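Triagem de cabos por cor - bancada Totance

Registo da separação de cabos soltos na bancada da oficina Totance, em Buenaventura. O material chegou do armazém Namano misturado numa só caixa: mais de 200 condutores finos, pontas de prova e cabos de alimentação. O critério adotado foi a cor do isolamento, com um cesto de plástico perfurado por cor. O diâmetro fica para uma segunda passagem.

Cabo vermelho com garra de crocodilo, ainda sobre o tampo. Fio amarelo e fio preto já nos cestos.

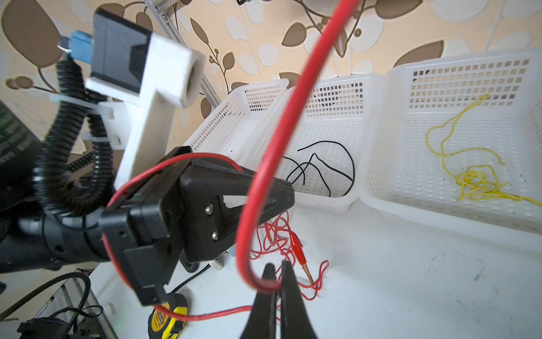

Wanberg comentou que separaria primeiro por terminal e só depois por cor, porque as garras prendem-se às malhas do cesto e atrasam a recolha. A observação é válida para lotes com muitas pontas de prova. Neste lote eram nove, e manteve-se a cor.

Fio vermelho em cima da mesa, fio amarelo no cesto da direita. A fita métrica fica na bancada para medir os troços antes de enrolar.

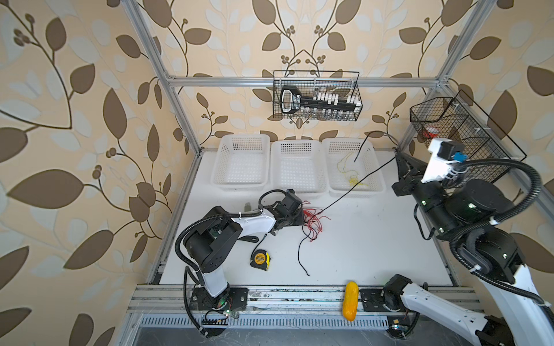
Troços com menos de 60 cm não voltam ao armazém e seguem para a caixa de retalhos. Os restantes são enrolados em laços largos, sem dobra apertada, e presos só depois de medidos.

Cestos brancos em fila, junto à parede forrada a papel de folhas. A perfuração quadrada deixa cair o pó e permite ver o conteúdo de lado.

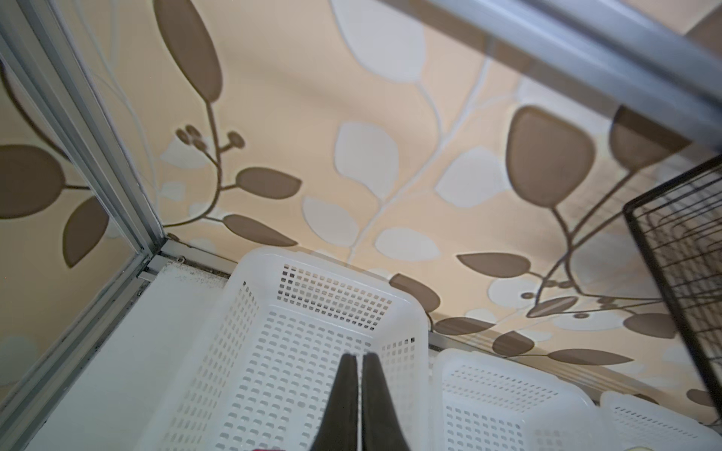
A etiqueta de cor é colocada no fim da triagem - antes disso, os cestos trocam de posição com frequência. No inventário de outubro constavam 1.031 peças sem etiqueta.

Cabo vermelho em laços soltos, dentro do cesto. Tampo com riscos e manchas de uso.
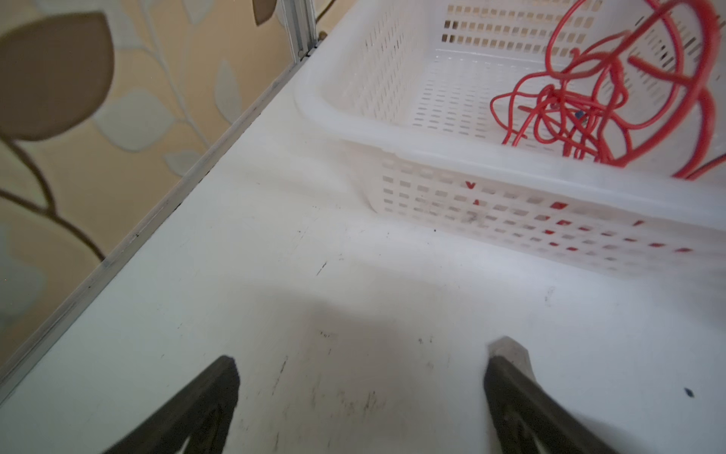 Falta testar a continuidade dos condutores vermelhos e registar os comprimentos na folha do lote.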